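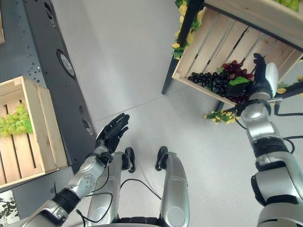 Trauben gelten in der Greiftechnik als unangenehmes Objekt. Sie sind weich, unregelmäßig geformt und hängen an einem Stiel, dessen Lage sich bei jeder Berührung ändert. Die Studierenden der Projektgruppe Edix haben sie trotzdem als Prüfstück gewählt. Ihr humanoider Roboter soll Obst aus einer Holzkiste entnehmen und in eine zweite umlegen, ohne die Beeren zu beschädigen.

Das Projekt läuft über zwei Semester und wird mit 7 Leistungspunkten angerechnet. Betreut wird es von Zbigniew Baran, der zuvor bei Terkow Antriebe für Prüfstände ausgelegt hat. Gearbeitet wird in einem nachgebauten Verkaufsbereich mit Regalgestellen und Kunstblumen. Die Dekoration ist Teil der Aufgabenstellung: Blätter und Blüten verdecken Kanten, an denen sich die Bildverarbeitung sonst orientieren würde.

Gesteuert wird der Roboter zunächst per Teleoperation. Eine Person führt die Arme, das System zeichnet Gelenkwinkel und Kamerabild auf. 400 Durchgänge sind vorgesehen, 200 davon liegen vor. Aus den Daten wird anschließend ein Modell trainiert, das die Greifbewegung selbstständig ausführen soll.

Die Hauptschwierigkeit liegt bislang im Anfahrwinkel. Steht die Kiste geneigt, muss die Hand über die vordere Latte hinweg und danach abknicken. »Der Arm kommt hin, das Handgelenk ist der Engpass«, sagt Baran. Die Gruppe hat die Bahnplanung deshalb in zwei Abschnitte zerlegt und die Geschwindigkeit im zweiten auf 36 Millimeter pro Sekunde begrenzt.

Im Juli tritt Edix beim Hochschulwettbewerb Lernetti an. Gewertet werden Entnahmezeit und Zustand der Früchte. Bis dahin soll auch die linke Hand eingebunden sein, um die Rebe von unten zu stützen.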